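Subject: Re: Gripper choice for small disassembly work
Date: August 4, 2023
List: Flakcombe cell users

Hello all,

thank you for the many replies in July. I answer to this one because it asks the thing I wanted to write about anyway.

> We have the same question in our lab. We use a two-finger parallel
> gripper with 60 mm opening and it is fine for screws and cards, but
> for cables it is bad, the cable goes out sideways when we pull.
> Did you try the three-finger hand on a real machine, or only on
> your test board? And do you keep the camera on the wrist, or
> is the fixed one enough?

Yes, we tried it on real machines. The test board from Sareo was good for the first programs, but all its connectors look in the same direction and there is free space on every side. A real desktop computer has neither.

My notes until now, in the order of the work:

Approach. The three-finger hand is wide. Next to a drive bay we must come straight from the top, and the last part of the path we do at slow speed. With the parallel gripper I could tilt the wrist and come in between two parts. With three fingers I cannot, or only with the fingers almost closed, and then there is little opening left for the cable.

Holding. This is much better. The third finger stops the cable from turning away. We made 100 pulls with each gripper on the same type of SATA plug. The three-finger hand lost the plug less often, but I do not want to give a percent before we have repeated it with another case. Power plugs with a latch are a different problem and no gripper solves it alone.

Controller. We run the Meltance controller with the force limit set low. When the limit is reached it stops and opens, and this is sometimes wrong - an open finger can catch a wire on the way up. I changed it so that it stops and waits. The parameter is number 479 in the list, and the manual explains it badly.

Camera. I would keep both. The fixed camera sees the whole case, but when the hand is inside, it covers exactly the plug you want to see. The wrist camera helps until the last few centimeters. The Ebrahimi calibration script works for the two together, only please run it again after every gripper change. I forgot it once and lost one afternoon.

What I still do not know is how to hold the case itself. Lying flat on the ribbed table it can slide when the pull is strong. If somebody has a simple clamp for this, I would be happy to get a drawing.

Setup with the Robotiq hand over the drive bay:
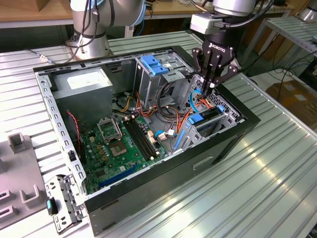
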